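Ticket 241 – Garden shovel sets, wrong sizes in the pack
Product: Skudlow garden shovels, light blue and purple/pink
Status: open

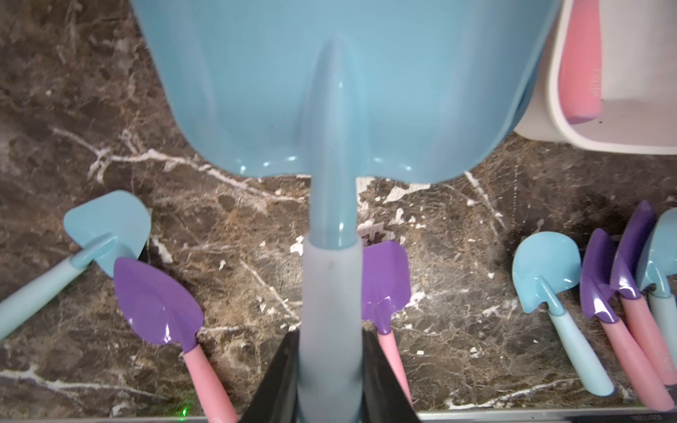 Reported by Viktória Illés, Hegyi shop, 09:40. Packs from the July delivery do not match the label. The label gives small shovels only. The opened pack also has a large light blue one in it, and the lid will not close over the blade.

10:15 – Kornél Csonka: Checked the packing list. The large shovel has its own stock code and should go out singly. Asked Hegyi for the lot number.

10:50 – Lot number received: 49. Run size was 1,000 packs, of which 60 went to Hegyi. The rest are at Belen.

11:30 – Belen opened a carton from the same lot. Same fault. Small shovels correct in both colour types – light blue with light blue handle, purple with pink handle. Large one extra.

13:05 – Cause, probable: large light blue and small light blue share the first part of the stock code, and the picking sheet prints only that part. Purple is not affected.

14:20 – Picking sheet changed to print the full code. Lot 49 on hold at Belen. Hegyi to remove the large shovel, reseal, and keep the extras in a separate box for return.

Next: Viktória to confirm the count of extras. Ticket stays open until the box is booked in.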